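The table that eats everything

September 2025

I've been meaning to write about the table for ages. Not the kitchen in general (that's a whole other post, and possibly a whole other bank loan), just the table, and the fact that I can't seem to keep it clear for longer than it takes to boil a kettle.

We bought it in July from a couple who were moving out of their flat two streets over. It cost £158, which I thought was cheeky for second-hand until I sat down at it and didn't want to get up again. It's a pale beige colour, very plain, and it replaced the horrible dark thing we'd had since we moved in. I loved it straight away! Crumbs show up a bit, but I'd rather see them than find them with my elbow.

Anyway, the clutter. My old system was to do one enormous tidy on a weekend and then let it all slide. By the middle of the week there'd be post, a charger, somebody's scarf, a satsuma, and we'd be eating with our plates balanced on top of the gas bill. Aleksandra Wilczyńska came round for soup and spent the first ten minutes holding her bowl in mid-air while I hunted for somewhere to put it. She was very nice about it. She also texted me the next day to say she does a two-minute clear before bed, every night, no exceptions, and did I want her to nag me?

I said yes, and she did, for 14 nights in a row. Bless her.

So what I do now is start with anything that's been eaten off or drunk out of. Cups first, then plates, the small one on top of the big one, over to the sink. They don't have to be washed (I'd never do it if they had to be washed). Then rubbish, and it's nearly always tissues in our house, I don't know where they all come from. I used to leave those till last and end up carrying them about in my sleeve like my nan did.

After that it's the awkward bits, the things that don't really live anywhere. Glasses are the worst. I take mine off to rub my eyes and put them down wherever my hand happens to be, and I've sat on two pairs that way. They've got a little dish on the windowsill now and they're in it maybe half the time, so that's progress. I did order a proper stand from Plarkel, a sort of nose on a stick, but it fell over whenever a bus went past and I sent it back.

Wiping comes at the end. I was using a Tenell cloth that everyone raved about and it left fluff everywhere, so I've gone back to an old tea towel cut in half. Warm water, a tiny drop of washing-up liquid, then go over it again dry.

Some nights I skip it, obviously. I had a cold last week and the whole thing went to pot, and it took me a good while to get the surface back again. But mostly it's stuck, and coming down to a bare table in the morning has made breakfast a lot nicer. Next job is the drawer under the microwave, which I haven't been able to open fully for months. Wish me luck with that one. 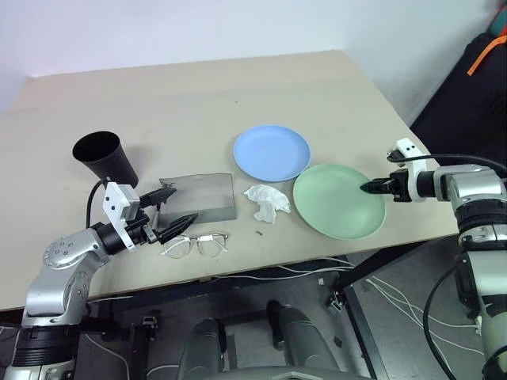
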